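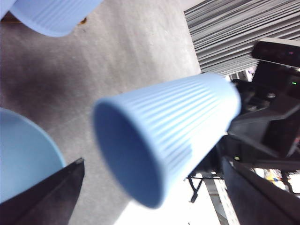

A student in the January group objected that ribs on a plastic cup are only there to look nice, and that a smooth one would stack and pour just as well. Fair enough as a starting point, and I half agree. But test it before you write it down.

Week 2 notes: Everyday tableware, cups and bowls

What the sellers say. The Dedero catalog claims its ribbed cups are "easier to hold." Easier than what? No comparison is given. Givumora says its cups survive 1,000 washes and does not say at what temperature, or what counts as surviving. Treat both as advertising until you see a method.

What ribs may do. They can stiffen a thin wall, so the maker can use less plastic. They can also hide scratches. Whether they help a wet hand is less clear – the one classroom trial I have (Cladimico cups, 100 lifts each, ribbed and smooth) showed no difference I would defend.

Shape. A cup with a narrow base and a wide mouth nests well and tips over easily. Light blue cups and bowls sold as a set are matched by color, and that tells you nothing about how they store together.

For next time: read the Ammann handout, section on wall thickness. Bring one ribbed cup and one smooth cup of similar size. Fill both, tilt until they spill, and note the angle. If your results look very tidy, repeat them.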